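Vevstead open day – anyone else go?

gusora_fan
Posted Wednesday, March 20, 2019
Went to the Trustach demo. Half of it was simulation on a big screen. They gave me a still from the wrist view.
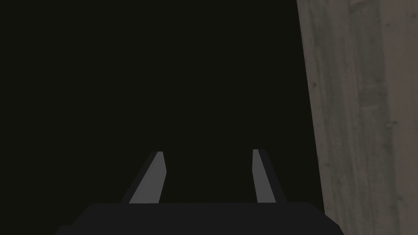 Simulator, jaws open, nothing gripped

millbank11
Bit dark. I'd sooner watch the real arm for 3 minutes than a simulator all afternoon.

gusora_fan
The real one ran too, but the queue was long. They said the simulator had done 3819 grasps since May.

tolly_r
Don't agree with millbank. Trying jaw settings in software first saves fingers – we bent a pair at work last year.

millbank11
Fair, but grasps on a screen don't tell me much about friction.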